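Feb 22, 2021

Continued with the glaze tests for the Naseri bowls. Kiln was opened at nine, inside was still a little warm to the hand. The tiles from the lower shelf came out better than the tiles from the upper shelf, same as in October, so I think now the problem is the shelf and I stop blaming the recipe.

Batch 6 (the Judora white with more clay in it): no crawling on the rim. Two pinholes near the foot, I have marked them with pencil. Colour is more grey than I want. Davoud Shokri likes the grey and says we should keep it. I have written his opinion here but I did not agree to it.

Batch 7: did not melt enough, surface feels like fine sandpaper. Do not use for anything that touches food.

A plate and a bottle on the white table.
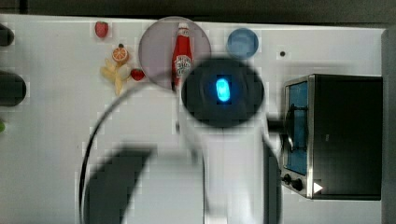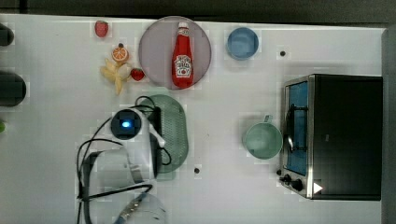
Weights. I started the day with 1,648 g of the dry mix in the blue tub and after sieving and weighing out for the next tests there is 863 g left. This is not enough for the full set of bowls, so I must order from Flindton before the end of the month. Last time they sent the coarser grade and I noticed only when it blocked the sieve. Please check the label on the bag before opening it.

The Kimix scale is drifting again. I put the same test weight on it 2 times and the readings were not equal. Until it is repaired, use the old balance by the sink, it is slow but I trust it.

To do next:
Refire batch 7 on the lower shelf, same program, longer hold at the top.
Move one cone to the back left corner of the upper shelf, to see how much colder it is there.
Wash the brushes properly. Somebody left them standing in the bucket and the hairs are bent.

Did not get to the handles. The clay for them is wrapped in plastic under the bench, still soft at the centre I hope.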